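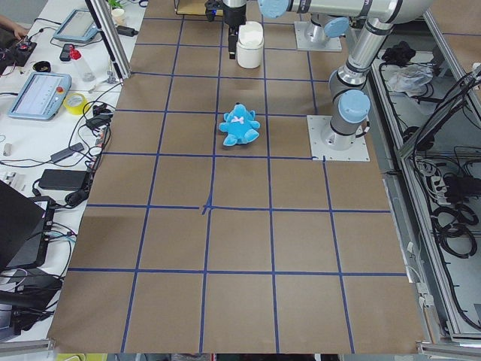 Irholm Teaching Bench · workshop tips, page 4 · last changed 2 Aug 2022

Tips for showing an arm a job, whether you push it through by hand or drive it from the pendant. They come from people who were told it would take an afternoon. Prodwood's leaflet still says so. Add your own at the bottom, and sign off the ones you have tried twice.

**Grid the table first.** Brown kraft paper, dark blue tape, done before anyone touches a pendant. Name the cells by column and row and write the names in the log. "Bear in the middle" means nothing to the next shift. Where the tape crosses, press it flat. A crumpled crossing will catch a low finger sooner or later.

**Start with the lidded pot.** It stands up by itself and it has one sensible way to be gripped, from above or from the side. Leave the teddy until you can do the pot without swearing. Soft toys look easy and they forgive a bad grip, so you learn nothing about your grip. I wouldn't trust any success figure that came from plush alone.

**By hand or by pendant?** By hand is quicker and feels lovely. It also puts your own wobble into every path, and your sleeve into half of them. The pendant is slow and dull, and people give up and take big steps. My view is pendant for the last bit above the object, hand for the rest. The Platau course teaches the opposite and I have yet to see why.

**Keep the red button where your hand already is.** If you have to look for it, the pendant is in the wrong place. Drinks with the cap on, please.

**Two arms, one person talking.** Agree who moves first and say it out loud. Teach each arm alone, park it, then teach the other. Both together only when the single runs are boring.

**Move the object between goes.** One cell at a time, and turn it as well. We once had 70 tidy runs with the bear lying on its back in the same cell, all of them good, and the first time it was put one cell over the arm closed on paper. Forty spread across the grid would have been worth more.

**Throw runs away.** Nearly 1000 were saved in June and 867 were left after a proper look. That still seems generous to me. If you paused to scratch your nose, bin it.

**Cables.** Tie them to the post or the shelf rail, never to each other. Swing the arm through its full reach before you start and watch what moves with it.

**Tape.** The yellow roll is for temporary marks only. Peel it off when you finish, or somebody will teach to it.

**About the "learns from five examples" claim.** Sarıgül tried it for us with the pot. It worked in the five places it had been shown. Make of that what you like, but book the bench for the whole day.

Still wanted: a decent way of marking height. The ruler method is rubbish.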